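Subject: Re: [shopfloor-bots] can anything out there do real chores yet?
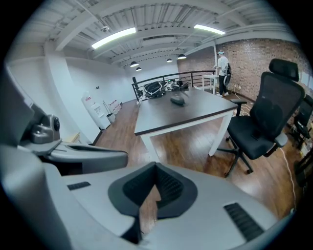 Gripper's-eye view of a loft, with table, gear and office chairs.

> Our board has asked me to find out whether we can stop paying people to
> tidy up after the day shift at the Kelus building. Boxes go back to the
> wall, chairs go back under the tables, somebody picks up whatever was
> left lying on top. Sorkero sent me a brochure with a price of $4,000 a
> month and a video of an arm folding a towel. It was a very nice towel.
> Is any of this real, or should I ask again in a few years?

Ask again, but keep the brochure. The towel is a respectable piece of work, and I say that as someone who was rude about towels on this list for a long time.

Look at the room in the picture and think about what "tidy up" would mean in it. There's a table with a heap of black and white gear at one end, including a bag with straps. A person would have the whole lot sorted before the coffee was done. A machine has to decide where the bag stops and the rest of the pile starts, and straps are awful. They hang, they loop around things, and they look different every time you let go of them. Then there's the small dark gray thing on the tabletop. Is it a mouse? Does it live there? I can't tell you from here, and I've owned several mice.

The chair by the table looks easy and is my least favorite. It's on casters, so it rolls when pushed and also swivels, which your towel folder has never had to deal with. And mind the cables on the floor. Our mobile base at Wasetti treats a cable the way my dog treats a skunk, with great interest and no memory of last time.

We ran a two-arm setup from Delacroix through April on end-of-shift cleanup. It was given 9 kinds of object and a bin for each. With rigid things on a clear bench it did well, and I stopped watching after the first week. With anything floppy or stacked it would slow down, try a grasp, back off, try the same grasp again, and then wait politely for one of us. We had 2 people looking after it, and before it came the job took one person and a radio.

What I'd tell your board is to split the list. Boxes of a known size going back to a known wall: yes, you can buy that now, and it will bore you, which is a compliment. Chairs: maybe, if every chair is the same model and you don't care which way it faces. "Whatever was left lying on top" is the part you're really paying people for, and I wouldn't sign anything that promises it.

If Sorkero will do an on-site trial, make them use your own mess, late in the day, with no one straightening up first. We forgot that last bit. The demo table at our place was spotless — I know, I wiped it down myself — and the robot looked brilliant.

Happy to send our task list and the failure log off-list. The log is long, and the word "strap" comes up a lot.

Wasetti floor automation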